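Chapter 13
Who Clears the Table?

People have been promised a mechanical housemaid for longer than they have been promised flying cars, and the flying cars may get here first. A machine can beat you at chess, route your packages and price your insurance. Ask it to clear up after a birthday party and it will want a quiet word with its engineers.

The trouble starts with small, light, cheap things. A paper cup weighs next to nothing and gives way if you squeeze it. Grip too gently and it slides; grip too firmly and you have a paper cone and a puddle. Put a second cup close beside the first and the robot also has to find room for its fingers without knocking over the neighbor. A four-year-old handles all this while looking at something else.

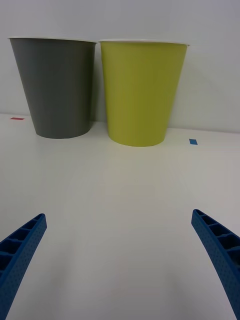

In this chapter we follow two attempts at the problem. The first is the Harnton trial, in which a single arm was given 154 household pickups and a generous amount of time. The second comes from the packing floor at Bellini, where time was not generous at all and the arm had to keep up with people who wanted their lunch. Their results disagree, and Section 13.2 looks at why.

We will also spend some pages on the word "can," which does a lot of unpaid work in this field. A brochure for the Tomden kitchen arm says it can load a dishwasher. So it can, in up to 54 minutes, provided someone else has scraped the plates.

Before reading on, clear a table at home using only your thumb and one finger of one hand. Write down what you dropped.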